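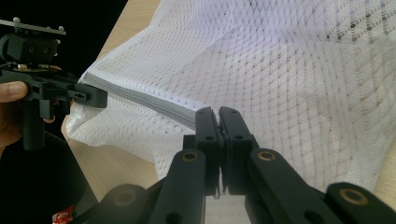

Runners wanted for the Gindley sock trial

We are looking for 20 runners to wear our socks, run in them as they normally would, and tell us what they think afterwards. If you run three times a week or more, live within reach of Gindley and don't mind filling in a short form while your tea goes cold, we would love to hear from you.

Sorum is a small company. There are seven of us, we make running socks and not much else, and we have been at it long enough to know that what feels lovely in the workshop can feel quite different at the far end of a wet towpath. We all run ourselves, some of us rather slowly, but seven pairs of feet can only tell you so much, and by now we know each other's blisters far better than we would like. So each spring we ask for help from people who have nothing to do with us and who will say so when something rubs.

What the trial is about

This year we want to settle an argument about height and thickness. Half of us believe that a thin sock, cut just above the ankle bone, is all anybody needs between April and the first frosts. The other half (Griet Maes is their leader, and she is not a quiet person) swear by something a bit thicker under the heel and the ball of the foot, whatever the weather. We have made both, in the same yarns and the same plain grey, and we have called the range Flurska, which was the name of Griet's grandmother's goat and was only supposed to be used until we thought of something better.

You will be given four pairs, two of each sort, marked inside the cuff with a coloured stitch. We won't tell you beforehand what we expect each one to do, and we would ask you not to compare notes with other people in the trial until it is over. After that you may compare as much as you like, and we will put the kettle on for it.

What we would ask you to do

The trial lasts seven weeks. During that time we would like you to carry on with your ordinary running, in your ordinary shoes, and to wear our socks for every run. Please don't add miles on our account. If you have a race in the diary, that's fine, and you are quite free to wear your old favourites on the day if you would feel happier in them. Just tell us that you did, and why, as that is useful to know as well.

After each run there is a form to fill in. It asks how far you went, what sort of ground you were on, whether your feet were dry when you finished, and whether anything hurt, slipped, bunched or itched. Most people manage it in a couple of minutes. You can do it on your phone or we can give you a paper booklet, and we have no preference at all between the two — last year the booklets came back with some very good drawings of toes in them.

We also ask you to come and see us twice, once at the beginning and once at the end. The first visit is for measuring your feet, both of them, standing and sitting, and for handing over the socks. The second is for handing them back. Yes, we do want them back, and no, you needn't wash them specially, though we are always touched when people do. Chun-yin Mok cuts them open to see where the yarn has worn, and she would like them in whatever state they have reached. Allow 44 minutes for the first visit. We timed it with last year's group, and that was how long it took, including biscuits.

In between, please wash the socks as you wash the rest of your kit. If that means a warm wash with everything thrown in together and a spin in the tumble dryer, then do exactly that. We would much sooner learn how they cope with real life than how they cope with being fussed over.

Who we are looking for

You should be 18 or over and have been running regularly for at least a year. We would like a mixture of road, trail and track, and of quick and not at all quick. You don't have to belong to a club. Shoe sizes at both ends of the scale are very welcome, as we were short of small feet last time and had hardly any big ones.

We are especially keen to hear from people who get blisters easily, people with wide feet or bunions, and people who have tried every sock in the shop and still grumble. If you have diabetes, poor circulation, or any trouble with feeling in your feet, please talk to your doctor or nurse before applying, and mention it to us too. We may have to say no, but we will explain ourselves properly if we do. The same goes if you are getting over an injury and aren't yet back to your normal running.

We can't take people who work for another sock or shoe company, or who are already testing kit for somebody else during the same weeks.

What you get

Everyone who finishes the trial will receive six pairs of socks from the finished range in the height and thickness they liked best, along with a £44 voucher to spend at Kwok, the running shop by the station. We will pay your bus or train fare for both visits, or your parking if you drive. If you have to stop early through illness or injury, or because life has got in the way, you will still get your socks and your fares. Please don't run on a sore foot for the sake of a voucher.

You will also be sent a copy of the results, written by Yoga Lumenta in plain language, with the grumbles left in. Your name won't appear anywhere in it. We keep your forms and measurements under a number, and if you would like us to delete them at any point you only have to ask.

Visits

Both visits take place at our workshop, up one flight of stairs over the old dye house in Gindley. There is a goods lift if the stairs are a nuisance, and it is perfectly comfortable if a little noisy. We can see people early in the morning, at lunchtime, or in the evening up to half past seven. Children are welcome to come along, and well-behaved dogs can wait in the office, where they will be made far too much of.

How to apply

Write to Oduor Lukumay at Sorum and tell him a bit about yourself. He would like to know how often you run and where, what shoes you wear and in what size, what you usually have on your feet inside them, and whether anything about your present socks drives you to despair. There is no need for a long letter, although he does enjoy one. You can use the contact form on this site, or leave a note for him on the counter at Kwok, where Masaru Hosoda keeps a box for us beside the till.

Applications close on 14/04/2023. Oduor will reply to everybody, whether or not we can offer a place, and we keep a waiting list in case someone has to drop out in the first week. If you applied last year and weren't chosen, please do try again, and say so in your message.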